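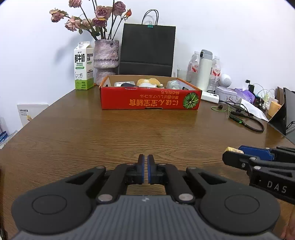 Certification and Training Records - Shared Notebook

March, morning

Started on the renewal files for the paralegal certificate. The Bodari export gives 86 holders due this round. Checked the first batch against the paper register and the surnames match, but 13 entries have the date of award in the renewal column. Corrected those by hand and initialled each one.

Continuing education hours: the Kütt office sends its attendance sheets as scans, so hours have to be typed in. Ethics hours go in their own column this time. Last round they were lumped in with the general hours and we had to write to people twice.

Two applications from Stinden have no supervisor's signature. Put them in the pending tray and sent the standard letter. Do not enter them as refused - they are incomplete, and the clock stops until the form comes back.

14.30

Tried the new question bank for the drafting paper. It holds 800 items, a good many of them on conveyancing and old court forms. Took out eight that still cite the previous form numbers. They are in the "withdrawn" folder with a note of what each should say. Someone who sat the civil procedure paper recently should read the replacements before they go live.

Ekadeo want the pass list in their own layout. Their template has no field for the certificate number, so I added one at the end and asked if they can read it. No reply yet.

To do next:
Chase Kütt for the missing second page of the autumn sheet.
Print renewal cards once the 13 corrections are countersigned.
Ask whether lapsed holders resit the whole exam or the ethics part only - the handbook says both, on different pages.
Order more card sleeves.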